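About Plasero

Most language schools will tell you that you can be fluent in 200 hours. We have met a lot of people who paid for those hours, and very few of them could argue with a landlord afterward. Plasero was started by people who doubted the brochures, including, for a while, the brochures we had written ourselves.

Deisy Urrego opened the school after 9 years of teaching for a chain she would prefer we didn't name. Her first class met in the back of the old Shehu bakery and had no textbook. We use one now, grudgingly. It is fine on verbs and useless on what to say when the pharmacy has lost your prescription.

We teach Spanish, Portuguese and English to adults. Groups are capped at 18, and we'd like that number to be lower, but rent is rent. There is no placement quiz online. You come in, you talk with a teacher for a while, and we tell you where we think you belong. Sometimes we are wrong and you switch rooms in the second week.

We don't believe in learning styles. We are not convinced by apps either, though plenty of our students use them on the bus and we won't stop you. The Posov method, which two of our teachers trained in, has some good listening drills and a lot of theory we ignore.
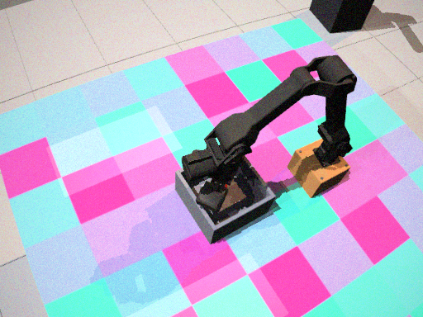 Certificates are another sore point. We print one if your employer asks for it. It says how long you attended and which level you finished, and it makes no claims about how you will do in a job interview. Anyone promising more than that should be asked how they measured it.

New groups start in January and registration closes in December. Evening classes run until 9. If you miss a month, talk to us before you drop out.

Shares: 18

Comments (2)

marguerite_l
Took Portuguese 2 here. They told me I wasn't ready for 3 and I was annoyed, but fair enough.

Tobin
Is the Kevemano building location still open or is it all at the main one now?

Plasero Language School, Suite 1019 | Contact | Back to top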